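Red on the Table

The table in the back room has been bare for most of the two years we have lived in Clendville. It came from my aunt's house with a scratch down the middle and a ring where somebody once set down a hot pan. I meant to sand it, and I bought the sandpaper. The sandpaper is in the hall closet.

In April I gave up on sanding and went looking for something to cover it. I didn't want a tablecloth that hangs down and gets caught in people's laps. I wanted something soft and plain that would lie on top and quiet the room down, because every plate and cup that gets put on that table makes a noise you can hear upstairs.

Ternum, the fabric store past the post office, had a bin of red ends. I paid 21 dollars for mine. They had a gray too, which would have been the sensible choice with our walls. I stood there with one under each arm for a while and then took the red.

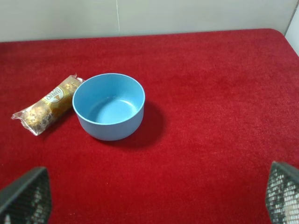 Photo: Etemton

The first thing I put on it was the blue bowl. It normally lives in the kitchen cabinet under three bigger bowls, so it hardly gets used. It has straight sides and it is deeper than a cereal bowl, and I have never found the right food for it. Soup looks lost in there. On the red it looked good with nothing in it, and I left it that way through supper.

I should say something about lint. Red fuzzy fabric shows everything. Bread crumbs, cat hair, the white threads off a dish towel. A lint roller works but you go through the sheets fast. What works better is a damp rubber glove, dragged in one direction. The crumbs roll up into a line at the edge and you can pick them off. I do it in the morning before coffee and it takes less time than wiping the bare table did.

Washing is another matter. The woman at the store said cold water and by itself, and she was right about by itself. I put one white washcloth in with it as a test and the washcloth is now pink. Dry it flat if you have the floor for it. Mine went over the shower rod and came back with a fold in it that took two tries with the iron on low.

Then there is the question of what belongs on it. I tried a candle and didn't like having a flame near the fuzz. I tried a plant, and the saucer left a damp circle. Fruit has been the best so far. We get a bag of the small orange ones from Caruso every week during the season, and they used to sit in the bag on the counter until the bottom ones went soft. Out where people walk past, they get eaten.
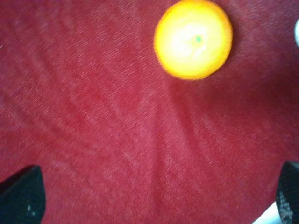 Marlowe wrote in to say that felt on a table always creeps toward whoever leans on it, and that a thin rubber rug pad cut an inch short on every side will hold it still. I have a piece of rug pad left over from the hallway, so I will try that this weekend. If it leaves marks on the wood I doubt I'll be able to tell them from the marks already there.

The other thing I'm still working out is the edge. The fabric came with one side cut a little crooked, and I haven't decided between hemming it and trimming it with the good scissors. A hem would make a ridge, and a glass set on a ridge tips. For now the crooked side faces the wall.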